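House rules for the gripper bench
Wednesday, March 20, 2019

Yuxi Lei asked me to write down the rules we use for cup and rack runs. We had 5 of them on a whiteboard. These 2 get broken most.

Open before you approach. The fingers open wide while the cup is still well ahead of them.

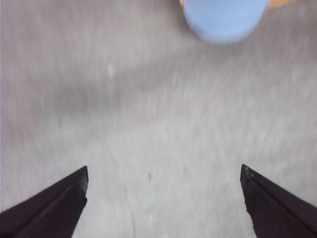 Photo: Shaohua Shen

Check the finger edges at the start of every session. If one looks ragged, write it in the log before you run. We change pads at 500 cycles, and the last set on the Kestura arm made it to 86 before I had to pull it.

The second rule is about resets. Both cups go back on the rack upside down, one per side, and the gripper parks clear of the rack before anyone reaches in. Stop the arm first. Parked and stopped are different states, and the log has a box for each.
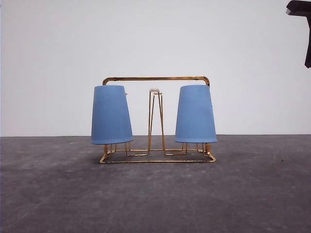

What we still argue about

Shaohua wants the surface wiped between runs. I would do it once a day. Specks have never cost us a grasp that I know of, but they do show up in the wrist view, so for now we wipe at lunch and note the time.

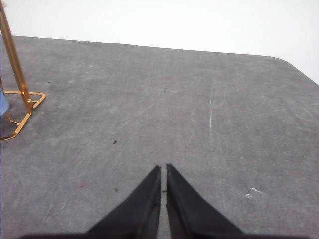 Wrist view, fingers open, stand at left.

I'll revise this in July.

Recent posts
Labeling cables on the Bresen cart
Gromo firmware notes
Spare pads for the Shi gripper

Contact | Copyright 2019 | Back to top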